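Visit report: Caldeira handling lab, March

Silvana Barros took us through the site rules before the bench tour. Speed is capped at 300 mm/s while visitors are inside the line, and every stop is logged within 60 seconds.
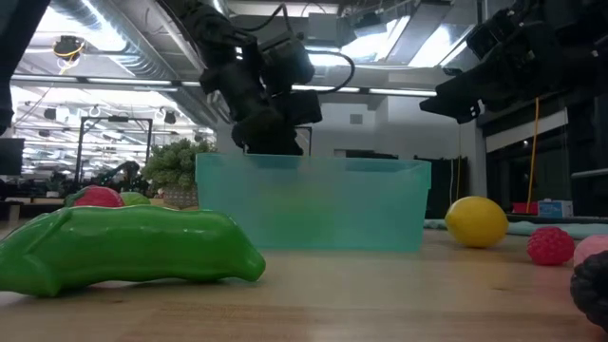 Reset discipline is the part worth copying. Object sets are fixed per task – toy fruit and a teal bin at this bench – and any substitution goes on the sheet. Rule 53 covers shared reach between two arms: one enters, the other holds clear.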